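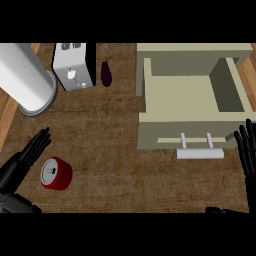 Computer rendering of a white cylinder on a wooden surface.

WHAT THE GUNSHOT SENSORS HEARD

The Hitlow police department would like you to know that the Troren system is working. It said so in the press release, it said so in the slides shown to the council in May, and the chief said so three times in a radio interview that ran less than ten minutes. The council votes on a renewal next month. Before it does, I'd like somebody to tell me what "working" means.

For readers who missed the first go-round: Troren is a network of microphones put up on light poles and rooftops, mostly east of the rail line. When it hears something it thinks is a gunshot, it sends a location to dispatch, and dispatch sends a car. The company that sells it is called Brusora. The pilot ran nine months. The money came out of a state public safety grant, so it was described at the time as free. The renewal comes out of the general fund, and I notice the word free has gone away.

The number in the press release is 362. That is how many "verified gunfire alerts" the department says it got during the pilot. It sounds like a lot of gunfire for a place our size. It's supposed to.

I asked for the alert log under the open records law. It took two letters and one phone call where I was put on hold and then hung up on, but I got it. The log has 507 alerts in it. The other 145 were changed after the fact to fireworks, construction, vehicle noise, or "other." Fine. A system that makes mistakes and corrects them is better than one that doesn't. But the press release talks about accuracy and leaves the 145 out of the math entirely, and I can't think of a good reason for that.

Then there's the matter of who did the verifying. I assumed a Hitlow officer drove out, looked around and found something. According to the department's own contract, "verified" means that a reviewer working for Brusora listened to the recording and clicked a button. The reviewer is not in Hitlow. The reviewer may not be in this time zone. So the vendor sends the alert, the vendor grades the alert, and the city puts the vendor's grade in a press release.

What did the officers find when they got there? That's in a different column of the log, one that never made it to the slides. In 44 of the 362 cases they wrote down some kind of evidence: a shell casing, a damaged car or window, a witness, or in a few cases a person who had been hurt. In the rest, the officer drove over, looked, and cleared the call.

I want to be fair about this. Not finding a casing doesn't prove there was no shot. Revolvers don't leave casings. People pick them up. It's dark, there's grass, it rains. The chief made every one of those points to me and I accept them all. But you can't use the lack of evidence as a shrug when it's against you and then call all 362 verified. Pick one.

I also asked how many of the 44 had been called in by residents anyway. The department says it doesn't track that. I'd have thought it was the first thing you would track. The entire pitch for this system was that people on the east side don't call 911 when they hear shots, so the city needs machines to do it for them. If people were calling, we're paying for a second phone. If they weren't, the department has a great argument for renewal sitting in its own dispatch records and hasn't bothered to go get it.

Davoud Ahmadpour spent a good part of his career as a defense lawyer in the county courts and now lives a block off Mahmoudi Street, which had more alerts than any other street in the log. He went to the May meeting and used his two minutes to ask about stops. "When a car comes here on an alert, the officer has been told there is a man with a gun," he told me afterward. "Then he sees my neighbor walking home from work. I would like to know how many times that has happened." So would I. The department says stops made while answering an alert are not recorded separately from other stops.

That's two things not tracked, if you're keeping a list. I'll add a third. Nobody could give me response times from before the pilot to set beside the ones during it. The slides say officers now arrive "faster." There's an arrow next to it, pointing up.

Arrests were on the slides too, under the heading "Outcomes," but without dates or case numbers. I matched what I could to court filings. One case, the shooting outside the laundromat on Mahmoudi Street, clearly started with a Troren alert, and the officer who got there first put a tourniquet on the victim. The sergeant I spoke to believes the man would have died otherwise. He might be right, and if you want to argue that one life is worth the whole contract, I won't laugh at you. But the log shows a 911 call from the laundromat in the same minute as the alert. I don't know which one got the car moving, and when I asked, the sergeant didn't either.

I sent Brusora a page of questions. The reply thanked me for my interest in community safety and attached a brochure. The brochure features other cities. I wrote back asking whether the company would let an outside group test the sensors in Hitlow, with police firing blanks at places and times the reviewers didn't know ahead of time. No answer yet.

None of this proves the thing is useless. It may well be worth having. My complaint is that after nine months we were meant to know, and what we got was a slide with an arrow on it. A pilot is a test, and somebody has to be willing to write down what failing would look like before it starts.

The renewal is for three years, and there's no early exit in the draft I've seen. Public comment comes before the vote, two minutes each, sign up at the door by 6:30 p.m. The full log, with street numbers removed, is available to any subscriber who asks. Reply to this email and I'll send it. If you were stopped by an officer answering an alert, or you called in shots yourself during the pilot, I'd like to hear from you too. I won't use your name unless you say I can.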